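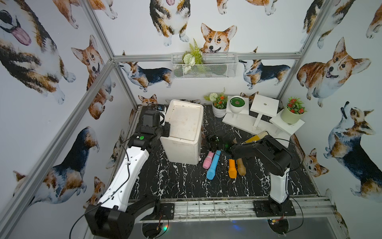 ## Which gripper is the best grabber?

Hi! I'm Naomi Mfaume, and I test robot hands. (Best job ever, if you ask me.) A robot's hand is called a gripper, and ours have to work on a black tabletop with corgis all over the walls. I say good morning to every one of those dogs!

Our job this March is to compare two grippers. We call one Mernero and the other Jastell. Each one has to pick up soft, roundish things like the pink one, the blue one and the orange one, and let go of them in the right spot. Soft things are tricky. Squeeze a marshmallow hard and you'll see what I mean – it squishes, and then it isn't where you thought it was.

To keep it fair, both grippers get the same jobs, and each job gets done 30 times. My friend Esther Nyanda writes down every grab and every drop. So far her notebook has 869 tries in it, and she's on her third pencil.

A drawer makes things harder. The arm has to reach over it and come down in the right place without bumping the sides, like this:

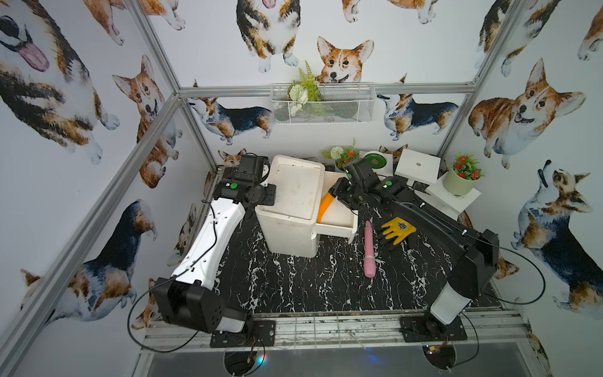
## Try it at home

You can be a gripper too! Find some kitchen tongs, a rolled-up sock and a drawer that a grown-up says you can use.

1. Pull the drawer open.
2. Pick up the sock with the tongs and put it in the drawer.
3. Do it ten times and write down how many times you drop it.
4. Now tape a bit of sponge to each tip of the tongs and do it ten more times.

Did the sponge help? Mine made me slower, but I dropped the sock a lot less.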